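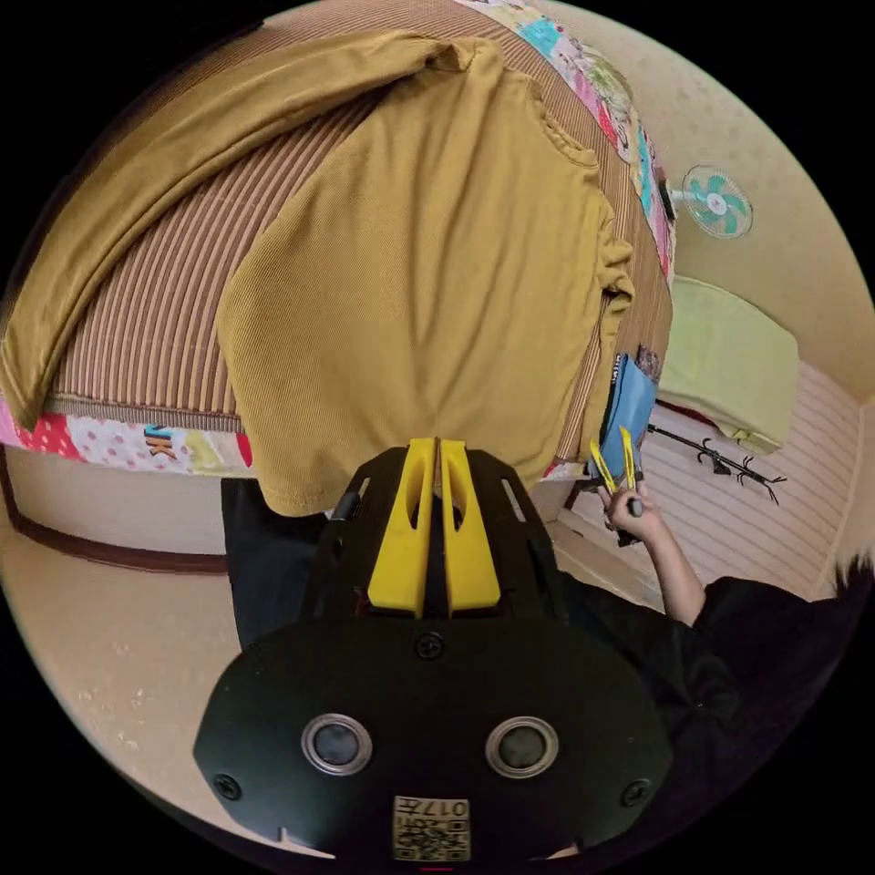 When Ximena Henríquez opened her laptop to show me the first version of Skindavach, she apologized for it before the screen had even lit up. "It has one button," she said. "The button is in the wrong place. Please be kind."

I wasn't going to be anything else. I had been using the current version for two months by then, mostly on walks, and I had come to the interview with four pages of questions and a fair amount of goodwill. Skindavach is a trail app for people who hike where there is no signal. You download a patch of map, you walk, and the app quietly trades notes with any other phone running it that comes within range: a washed-out bridge, a spring that has dried up, a tree down across the path. No account is needed to read the notes, and nothing has to touch a server until someone gets back to town.

Henríquez runs Asent, the five-person studio behind it. She and Eero Kauppinen started out building booking apps for dentists and physical therapists, work she still speaks of warmly. "Dentists are wonderful clients," she told me. "They know exactly what they want and they pay on time. I learned more about forms from one receptionist than from any course I ever took."

The trail idea came from Kauppinen, who had gotten badly lost one March with a phone full of maps that wouldn't open. He joined our call halfway through, eating soup, and told the story with great cheer. "The app wanted me to log in," he said. "I'm standing in snow up to my knees and it's asking for my password! So I walked downhill until I found a road, and the whole way down I was designing a better one in my head."

What he designed was, by his own account, far too complicated. The early builds tried to keep a constant conversation going between phones, and they ate batteries. On one older test handset a full charge was gone before lunch. The fix took most of a year, and it came from outside the company.

Babak Arabzadeh had written a small syncing library called Nidusbridge, which he kept up in the evenings and which hardly anyone was using. Henríquez found it at two in the morning while looking for something else. "I read the whole source that night," she said. "It was so tidy. There were comments explaining why he had *not* done certain things. I wrote to him before breakfast."

Arabzadeh answered the same day, and within a few weeks he was working with them part-time. He is quieter than the other two and picks his words with care, but get him going on battery use and he lights up. The trick, as he explained it to me, is mostly patience. The phones listen in short bursts, and they only talk when they have something the other one lacks.

"Two people crossing on a trail are near each other for maybe a minute," he said. "People think that's a short time. For a computer it's a long holiday. You can wait, say hello, compare lists, send the three notes that matter and still have time left over."

Each phone checks for neighbors every 15 seconds while you're moving and goes nearly silent when you stop. A note is capped at 907 characters, a number so odd that I had to ask. Arabzadeh laughed for the first time in the call. It was what remained, he said, after the location, the timestamp, the signature and a little padding had taken their share of the packet. The team meant to round it down and never did. Users have grown fond of it, and one of them has apparently written in to ask for 908.

I love this sort of thing. So much of the software on my phone feels as if it was decided in a meeting, and talking with these three I kept hearing about choices made by someone sitting on a rock with a handset and a notebook!

The notebook belongs to Dörte Frerichs, who handles testing. She walks the routes herself, usually with two phones in different pockets, and she writes bugs down on paper. I asked whether she'd ever considered using the app for that. "I test the app," she said. "I wouldn't ask it to mark its own homework."

Frerichs was also the one who pushed for large type and for controls that work with gloves on. The old layout had a row of tiny icons along the bottom. She took it out on a freezing ridge, managed to hit the right icon once in nine tries, and mailed the tally to the office with no further comment. Kauppinen redrew the screen that week. There are now three big buttons, and you can drop a warning without looking at the phone – press, hold, feel it buzz, keep walking.

The first public release went out to 100 testers, most of them from hiking clubs. Today the app has 2950 people using it in a typical month. Henríquez gave me that figure without any embarrassment. "It's small," she said. "But the notes are good. People write things like 'bees in the signpost, go left.' I'd take that over a million people who open it once."

Money is the obvious question, and she didn't dodge it. Reading and writing notes is free. The studio charges parks and outdoor schools for a version with a dashboard, where staff can confirm a warning or clear it. Their first paying customer was Leblanc, a small outdoor school whose director, Hervé Delorme, had been collecting trail reports on sticky notes next to the coffee machine.

I called Delorme the next morning. He was delighted to talk. "My instructors come back, they're tired, they want a shower," he said. "Before, I chased them with a pen. Now the reports come in by themselves when the van reaches the parking lot. I hear all the phones go ping, ping, ping." He did have a complaint, too: the dashboard prints badly, and he likes things printed. Henríquez had already mentioned it to me, with a groan. It's on the list.

Also on the list are voice notes, a map style for color-blind hikers, and a way for notes to fade as they get older, so that a puddle from spring isn't still warning people in the fall. That last one has split the team. Kauppinen wants everything to expire. Arabzadeh would keep a dried-up spring on the map for years, and he made a strong case for it while Kauppinen shook his head over the soup.

"We've had this argument on two different mountains," Henríquez said. She is leaning toward letting the person who writes the note choose, and Frerichs has a test walk planned for it as soon as there's a build.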